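Tags: manipulation, imitation learning, evaluation, deformables

Success rate fell apart when I changed the tablecloth. Is this a result or a bug?

Skarphéðinn Overgaard

I have a policy trained by behavior cloning to pick up a strip of tissue and lay it down flat. The demonstrations were all collected over a plain gray mat, 1390 of them, and yes, my wrists have opinions about that. On the gray mat it does very nicely. Then my advisor suggested I "just check" it over a patterned cloth, in the tone people use when they already know how your afternoon will go.

It went that way. Over big blocks of color with thick black lines between them, the arm picks up the strip without complaint and then wanders off to release it wherever two black lines meet. Out of 10 trials it put the tissue where it should go in 2. The other 8 ended up on or near a corner of some rectangle, as if it had decided to tidy up the painting.

Same checkpoint, same lights, same tissue. I use one fixed view and no depth. My questions are whether this is a known effect, whether 10 trials is enough to say anything, and whether I can write it up as a finding or should quietly retrain and never speak of it again.

Abbas Ebrahimi

Have you tried more demos?

Mehrangiz Daneshvar

Known effect, yes. Your network never had to learn what tissue looks like. On a gray mat, "the edge with the most contrast" and "the edge of the tissue" are the same thing, so it learned the cheaper one. Put it over thick black lines and you have handed it the highest-contrast edges it has ever seen, and it is very pleased with them.

Things I would do before retraining anything:

Run the grasp and the placement as separate tests. From what you say the grasp survives, so reporting one success rate for the whole task hides the interesting part. Start a batch of trials with the strip already in the gripper and score only where it lands.

Rotate the cloth a quarter turn and repeat. If the release points rotate with it, you have your answer, and a figure for the paper. If they stay put, the pattern is innocent and you should go look at your calibration with a heavy heart.

Get a second cloth with the same colors and no black lines. We used cheap printed cotton from a remnant bin. Ours had ducks on the back, which never came up in review.

As for 10 trials, it is enough to convince you and not enough to convince anyone else. A drop this large will probably hold up, but you can't say anything about which corner it prefers, and I know you want to. Fix the start positions in advance and write them down. Interleave the gray mat and the patterned cloth as you go. I once ran all of one condition in the morning and all of the other after lunch, and spent most of March learning that I had measured the sun.

Also, tissue moves. A light strip swings and flutters while the arm travels, so a single still tells the policy very little about where the free end will come down. Slow the last part of the descent and see if the numbers change. If they do, some of what you are blaming on the cloth is plain air.

On writing it up: a failure you can switch on and off with a piece of fabric is a perfectly good result. "We changed the cloth and it got worse" is a blog post. "Release error follows line crossings under rotation" is a section. I would read the section.

Ladan Khosravi

Agree with most of the above, except that I'd try random backgrounds in training first, if only to find out whether the fix is boring. Mask the tissue in your existing demos and paste loud patterns behind it. In our hands it helped placement a lot and did nothing for release timing, which we never explained and which I still think about in the shower. Keep your real cloth out of the training set or you will have nothing left to test on.

We use a print in the same spirit as yours, and it has humbled every student so far.
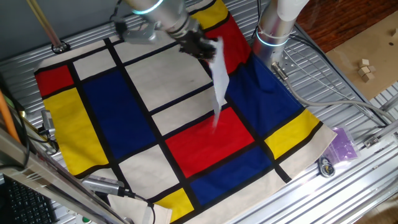
Paper or tissue strip in the gripper over our patterned cloth. Posted by Ladan Khosravi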